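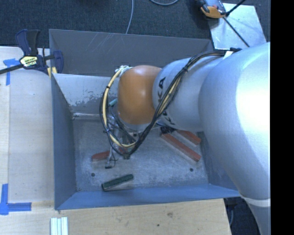
Slide 1. An asset label has one job, to let a person standing at the item find its row in the register. Say this slowly and give the room time to sit down. The register at Urkow had 2000 rows when we began and every row had a label number in it, so on paper the site was fully labeled. Point to the black lettering on the silver section: it runs vertically, the wiring covers part of it, and the characters a reader gets are KA. Two characters will not find a row. Ask how many people in the room have typed a partial number into a search box and picked the most likely result. Move on without waiting for hands.

Slide 2. Scope. Pumps, valves, cabinets, ladders, fire doors and portable tools at two sites, Urkow and Tirnance. Office furniture was left out. IT equipment was left out too, as it has its own register and its own numbering. Credit Masanobu Kawaguchi for the survey form.

Slide 3. Survey method. One person reads the label aloud from a normal standing position. A second person writes down what was heard and looks it up. No wiping, no flashlight, no moving of hoses or covers. If the lookup fails, it is recorded as a failure even when both people know perfectly well what the item is. Expect an objection here. Answer: the label is for the person who doesn't know.

Slide 4. Results. 257 items surveyed, 226 found on the first lookup. Leave the numbers up. The failures fall into four groups: label hidden, label worn, label correct but row missing, and two items with the same number. The last group is the smallest and took the longest to fix. Do not give the split by site; Tirnance asked us not to.

Slide 5. Hidden labels. Most were put on before the item was installed, on the side that was facing up on the bench. Rule we now use: the label goes on after the last cable, pipe or bracket is in place, and the person who signs off the installation applies it. Horizontal text wherever the surface allows. On narrow round surfaces use a flag tag instead of wrapping.

Slide 6. Worn labels. Show the printed samples and pass them along the rows. Printed polyester held up indoors. Engraved plate outdoors, fixed with two rivets. Adhesive plate came off painted surfaces within a year at Urkow, mainly near the wash bay. Character height is 12 points minimum on small tools, larger on anything read from a walkway.

Slide 7. Numbering. Plain serial, no meaning in the digits. The old scheme at Tirnance put the building code in the number, and then equipment got moved between buildings. Kendra Ouellet has the conversion table if anyone wants the format. Skip the check digit discussion unless asked.

Slide 8. Open items. Duplicate numbers are still possible when the two sites import on the same day. The import was turned off at Tirnance in February and is run by hand for now. Second label on large items: undecided. Take questions from this slide and leave it up.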